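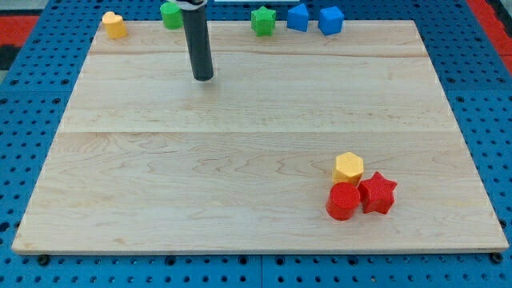 Girel Fund, small workshop grants
Second progress report: Derkumari board trial
Prepared by Si-woo Yeo
Period covered: through December

Where we stand

The application promised a standard maple-type work board that any of our benches could take, glued up from offcuts, sanded, oiled and bolted down. At the end of this period we have boards. Whether we have a standard is a different matter, and I would rather the fund heard that from me now than read it between the lines in the final report.

Five boards have been glued up. Two are fit to use without further work. The other three are in the rack waiting for a decision, and I don't think all of them deserve one.

The glue-ups

The pale stock we bought from Venik is pretty. The wavy grain has had plenty of compliments from visitors, and I have stopped passing those compliments along because figure was never a goal of this grant. Figured wood is harder to plane cleanly, and our notes show tear-out on every board where the grain swirls close to a joint. Venik's position is that the planer knives were dull. They may have been. We changed them before the last glue-up and still got tear-out, less of it, so I would call that half an answer.

The main seam still shows on the finished boards. The original plan called for joints that couldn't be found by eye, which was an odd thing to promise for a work surface, and I wrote it, so I can say so. A visible seam does no harm if it stays closed and flat. What I want to know is whether it will stay closed through a heating season, and we have not had one yet. Please don't read "no open joints" in the summary table as a result. It means the boards are new.

Fixing to the benches

This part has gone better than I expected. The blue perforated bench tops gave us a ready-made grid, so no one had to drill anything, and a board can be bolted down at its corners and lifted off again with one wrench. The first design had clamps along the sides, which ate working space and caught sleeves. The bolts replaced them at Wednesday's review and I see no reason to go back.

Two doubts remain. The first is wood movement. A wide glued board wants to grow and shrink across its width, and a metal grid doesn't care what it wants. Berhe, who did the bench work for us, suggested leaving slack at the far corners. I agreed to try it on one board. If that board starts rocking, we will have swapped one problem for another.

The second is the joint between bench panels. A board laid across it only sits flat if both panels do, and on the older bench they don't. Shimming fixes it until somebody moves the bench. Berhe has quoted for leveling feet, and I have not accepted the quote. I would want to see the bench checked with a straightedge first, by someone who isn't selling feet.

Finish

We are using a plain oil. The boards have kept their cream-to-honey color, and users say they like a light surface because small parts are easy to see on it. That is what four or five people told us when asked in person by the person who made the boards, so weigh it accordingly. A proper feedback form is drafted. It has not gone out, and the delay is mine.

I was asked last time whether the oil protects against stains. The supplier says yes. Our own test consisted of a coffee ring that came off with light sanding, and most coffee rings do.

Spending

Materials for this period came to $360, nearly all of it wood and glue. Labor logged was 32 hours, which is over plan. The overrun is in sanding, and sanding is where it will be next time too unless we stop buying figured stock. I am not asking for more money. I am asking for permission to move what is left in the tooling line into materials, so that we can buy plain straight-grained planks and compare them fairly against what we have.

What I would not claim yet

The draft summary sent around last month said the boards "extend bench life." We have no figures on bench life, with or without boards. Please strike the sentence. The same draft said the design was "ready to share with partner shops." One shop has asked for drawings and can have them, marked as a draft.

Next period

Finish the two boards in the rack that are worth finishing and cut the third up for test pieces. Measure board width once a month, at the same spot, with the same rule. Check the older bench for flatness before anyone spends money on it. Send out the feedback form. Glue up one board from plain stock and log the sanding time separately.

If the plain board takes as long to sand as the others, my complaint about the figured wood was wrong and I will put that in the next report.

S. Yeo
Derkumari workshop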